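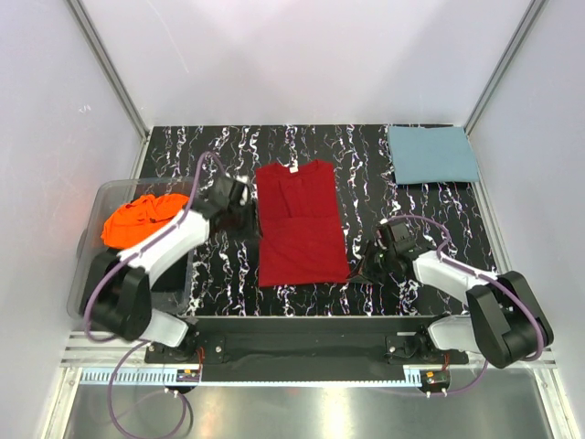

Home Issues Sections Authors Contact
Reading time: 3 min

3.2 Sorting habits and length of garment use

The second part of our survey concerns what people do with clothes between the wash and the next wearing. In the literature on textile waste this step is often passed over, and the attention goes to buying and to throwing away. We think that the time in between deserves more care, as a garment which is stored badly is also worn less.

The questionnaire was sent to 1,564 households in Gultlow and Gatance. We received 588 complete answers, of which 332 came from Gultlow. The two towns are similar in income and in the share of rented homes, but Gatance has a paid collection of used textiles and Gultlow has not. Each household was asked to choose one everyday garment, for example a T-shirt like the dark red one in Figure 2, and to report how it is kept, how often it is worn and in which month it was bought.

Figure 2. Everyday garments: a T-shirt lying partly folded, a folded teal-blue cloth, and an orange garment in a clear plastic bin.

We divided the answers by manner of storage: folded on a shelf or in a drawer, hung, or kept without folding in a box or bin. Some households use more than one manner for the same garment, depending on the season. These we placed with the manner that was named first. We are aware that this rule is simple, and a second coding by the Olar group gave a slightly different division for the winter clothes - the main result did not change.

Folded garments were reported as worn more often than garments kept in bins. The difference was clear in Gatance and weaker in Gultlow. Several respondents wrote in the free field that they forget the clothes which lie at the bottom. One wrote that she finds her summer shirts again every March and is then surprised how many she has. Hung garments were mostly shirts with buttons and dresses, so we do not compare them directly with the other two classes.

The age of the garment had less influence than we expected. Afridi, in the earlier study of the same region, found that old clothes move step by step to worse places in the home, first to the lower shelf and later to the cellar. In our answers this movement is visible only for sweaters and jackets. For T-shirts the place stays mostly the same until the garment becomes a cleaning cloth.

Two limits must be named. The answers are self-reported, and people may describe their wardrobe in a better order than it has. Also, the planned sample was 1,000 complete answers, and the smaller number does not permit us to study households with small children separately.

Related items
- 3.1 Selection of towns and households
- 3.3 Repair at home and in the shop
- Paid textile collection in Gatance: first results
- Appendix B: Wording of the questionnaire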